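The Second Table

The laundry hall of the Butside workshop had one table for folding with machines, and I was the person who must decide if we buy a second one. I was not the director. I was the one who knew how to use the spreadsheet, and in our place this was enough.

The offer came from a firm named Jereck. It was three pages long, and the price was on the last page. For two arms, the rail, the walls, the lights and the software, they asked for a sum that was bigger than our rent for a year. Under the price there was a line in small letters: "Installation at Lakudcombe not included." Lakudcombe was our other building, on the hill, where the road is narrow. I wrote a question mark next to this line with a pencil, and then I wrote another one.

In July the director called me to her office. She had my table of costs on her desk, and she had put her cup on it.

"You wrote that the machine folds 19 pieces in one hour," she said. "My mother folds 19 pieces while she is on the telephone."

"Your mother does not work at night," I said.

She thought about this for some time. Her mother, I learned later, had worked at night for most of her life, and I was sorry for my answer. But that day the director only moved the cup and asked me what the 265 was. I told her it was the number of bags that came to us every week from the children's homes in Buenaventura district. Each bag had to be opened, sorted, folded and sent back before the next truck. We were five people in the hall, and two of us had bad wrists. I was one of the two.

"Go down and sit with the first table," she said. "One full evening. Do not bring the spreadsheet. After this, tell me yes or no."

So I went down. I took a chair from the corridor and a thermos with tea. The hall was quiet except for the motors, which made a small sound when they changed direction, like a person who wants to speak and then does not. On the table there were children's clothes. I had typed the word "garments" into my columns for many months, and I had forgotten that a garment can have a dog on it.
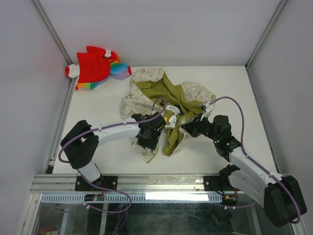
The first table at Butside, with a child's garment between the two arms.

I stayed next to the wall and looked. The cloth was cream on one side and olive green on the other, and it was so twisted that I could not say where was the front. I wanted very much to put out my hand. Any person who has folded for years has this feeling, it is in the fingers. The arms did not have it. One of them came down, pinched a piece of the cloth, lifted it a little and let it go. It came down again at another place.

I had promised to leave the spreadsheet upstairs, but I had one in my head, and it was working. Gripper tips, to be changed two times a year. Cables, one spare set for each side. A person to stand near the table, because Jereck said "unattended" in the title of the offer and "attended" on the second page. I had put 200 hours for training, and now I thought it was too little. I also thought that a red pile at the back of the table would one day fall on the floor, and that this was somebody's work too, and I had no row for it.

Late in the evening my tea was cold and I drank it. The arm on the left found a corner of the green cloth and the other arm found a second corner. They pulled. For a moment the whole thing hung between them, and I saw what it was, a little jacket. Then one corner slipped and it was a heap again. The arms went back to their places and began from the start. They were not angry. I tried to remember when I had last folded something eight times without being angry.

The next morning I went to the director before she had her coffee.

"Yes or no," she said.

"Yes to the second table," I said. "But not at Lakudcombe. Here, beside the first one, so that one person can stand between them. And I want that person to have a chair."

"How much is the chair?"

I had not looked. I went back upstairs, opened the file and made a new row.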